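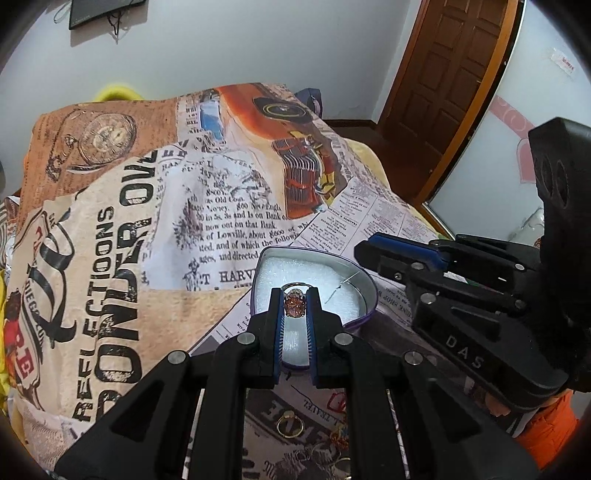
Hand-held gripper with padded parallel fingers holding a gemstone ring over an open heart-shaped tin.

Small-item handling practice (robotics)

Reading time: 1 min

Small-item handling practice is the set of working rules applied when jewellery, pins and similar objects are picked up with two-finger grippers, whether hand-held or mounted on an arm. The best-known written form is the Zakwood code, drafted by Baltasar Echevarría and divided into 9 clauses.

Grip
The code asks for soft pads on both fingers. A ring is held by the band or setting, never by the edge of a stone. Closing force is set before the item is approached — not adjusted during the lift.

Work surface
Containers stay open until the last item is returned. Patterned cloth is allowed, but loose pins must be logged before work starts. Clause 8 covers items placed outside their container.

Adoption
The Hasia and Cledia workshops use the code in full. Jemal omits clause 8 and keeps its own log sheet of 46 fields.

Reader comments
rwb: Does the pad rule cover tweezers-style tips?
Okonedo_T: No, parallel fingers only. See clause 2.
marl66: The Jemal sheet was shortened in August, so the field count needs checking.

Contact | © Handling Reference | Back to top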